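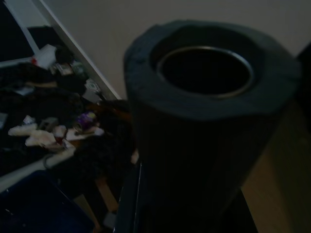 Review: Husus Soft-Sided Storage Drum, Dark Finish

Assessed for the Sterncombe residential furnishing list
Reviewer: Aoife Fahy
Approved for publication: Clifford Paquette

Purpose of the review

Sterncombe is asked each July to recommend storage items for furnished single rooms. The Husus drum was submitted under the heading of general bedroom storage, together with two rigid models from Vanport and Rind. The present review concerns the Husus only. Readers who require the comparative table should consult the furnishing list itself, where the drum appears as item 438.

Appearance and finish

The drum is a plain upright cylinder in a very dark shade, with a thick padded outer layer that is slightly fuzzy to look at. The covering is folded over at the top to form a rounded collar, and a thin metallic ring lines the circular opening. It is a sober piece of furniture. Against pale walls and a light wooden floor it stands out more than a white or natural finish would, and residents who prefer their storage to go unnoticed may wish to bear this in mind. Beside white furniture the contrast is strong, though the panel did not consider it unpleasant.

In a dimly lit room the interior is very difficult to see. Small items placed at the bottom must be found by touch, and dark clothing is easily overlooked when the drum is emptied. A pale lining would remove the difficulty, and we have put this suggestion to the manufacturer.

Use in a furnished room

The drum was placed in nine rooms for the length of one term. Residents were free to use it as they wished. Most kept it close to the bed, where clothes tend to gather at the end of the day, and used it for laundry or spare bedding. Its rounded shape was well liked in narrow rooms, as there are no corners to catch the shin when passing between the bed and the wall.

The padded collar is comfortable to grip and the drum may be moved with one hand when lightly filled. When full of bedding it becomes awkward, and two hands are needed. There are no handles. The panel regards this as the principal weakness of the design.

No lid is supplied. For laundry this is acceptable – clothes can be dropped in without stopping – but for anything stored over a longer period a cover of some kind will be wanted.

Care

The outer layer holds lint and pet hair. A stiff clothes brush removed most of it, and a damp cloth dealt with ordinary marks. The manufacturer's leaflet advises against machine washing. Housekeeping staff reported that the covering needed brushing more often than they would have liked, particularly near the floor.

Findings

The Husus drum is recommended for single rooms, for laundry and soft goods. It is not recommended for shared corridors or for the storage of small articles. The panel awarded it 80 marks out of 100, with marks deducted for the absence of handles and for the dark interior. Orders should be placed through the Sterncombe furnishing office in the usual way, quoting the item number given above.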